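März, abends

Regal der Firma Zaltlow im Backsteinraum durchgesehen. Thongchai Somboon hatte die Mappe mit den alten Rechnungen dabei, Posten 385 ist der Korpus, Posten 907 der Satz Schrauben. Lieferschein fehlt weiterhin. Chaiwat Klinhom meint, er liege bei Jandham, ich werde nachfragen.

Die Schraubenköpfe bleiben sichtbar. Abdeckkappen von Rultex wären möglich, lohnen den Aufwand aber nicht, weil das Weiß der Kappen nie zum Weiß der Platten passt. Messingknopf nachgezogen, Kreuzschlitz, eine Vierteldrehung. Die geriffelten Scheiben nur trocken abgewischt. Der Wellenrand daran sammelt Staub, dort hilft ein Pinsel besser als das Tuch.

Vase mit den rosa Blumen im offenen Mittelfach belassen. Thongchai wollte sie auf den Schreibtisch am Fenster stellen, dort liegen aber die Papiere, und bei Zugluft kippt so etwas — schon einmal erlebt, im alten Büro bei Tapsell. Die schmalen Fächer rechts nehmen kein A4-Format auf. Für Kleinteile reichen sie.

Ziegelboden gefegt, 10 Minuten. Die Fugen halten den Sand fest, Sauger wäre sinnvoller. Papiere auf dem Schreibtisch nicht sortiert, vertagt. Morgen 3 Filzgleiter besorgen und den Lieferschein klären.
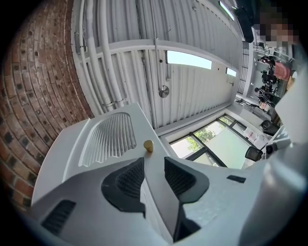
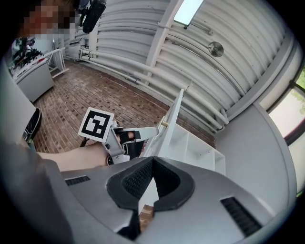
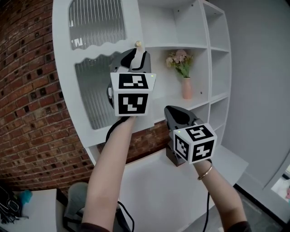

Backsteinwand und Fenster, Ziegelboden mit Regal, zuletzt das Regal mit der Vase.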